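Equipment Review: Utach Hand-Held Gripper with Replaceable Finger Pads

Reviewed by Heidrun Reisinger, Household Tasks Section, Camenzind
23 November 2021

The Utach gripper is a hand-held tool for recording pick-and-place work in ordinary homes. An operator holds it by the handle, opens and closes two fingers on everyday items, and the recordings are later used to train an arm fitted with the same fingers. The Section has used two units since January, and this review deals with how the tool is set up and kept in working order. The training results are covered in a separate report.

Setup

The tool arrives partly assembled. The operator fits the finger pads, tightens the bolts, attaches the camera and runs a short calibration in the Baltari software supplied with the kit. The printed guide is clear on the first three steps and thin on the fourth. It does not say that the calibration must be repeated after a pad change, and the Section lost one full day of recordings before this was understood. The supplier has since confirmed the point in writing.

Both bolts should be tightened by hand first and then brought up evenly with the key. If one side is tightened fully before the other, the fingers may close slightly out of line. The error is small, but it matters with flat items such as paper packets and sachets, where the pads must meet along their full width.

Use in the home

The unit was assessed in furnished rooms, with small household waste as the main task. Bedrooms proved a fair test. Light wrappers, small cartons and tissue behave differently from one another in the fingers, and a bin with a raised rim leaves limited space for the tool to enter at an angle.

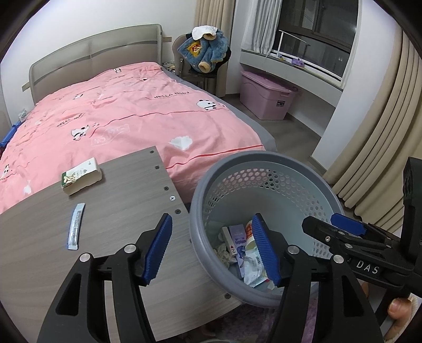
Bedroom waste task: the gripper open over the wastebasket, with a tissue packet and a stick-shaped sachet on the board at left.

The ridged rubber pads hold cartons and soft packets well. Thin sachets are harder, and operators had the best results by approaching along the short side. The handle is comfortable for sessions of moderate length, although operators with smaller hands asked for a narrower grip.

Maintenance

Across the review period the Section logged 1,444 recordings, of which 1,339 were accepted. Most of the rejected files were traced to pad wear or to a loose bolt, and both faults can be found by a brief inspection before work begins. The following routine is now in force:

Wipe both pads with a damp cloth at the end of each session and leave them to dry with the fingers open.
Check both bolts before the first recording of the day.
Replace the pads as a pair, and recalibrate.
Record every replacement in the unit log.

Replacement pads are ordered through Troltico. Delivery was prompt on the first order and slow on the second — staff should keep one spare pair for each unit.

Assessment

The tool is recommended for continued use. Its construction is sound, the wearing parts can be changed without special training, and a worn pair of pads takes only a few minutes to replace. The written guide needs revision, and the Section has sent its comments to the supplier. Requests for additional units should be addressed to the Household Tasks Section with the unit log attached.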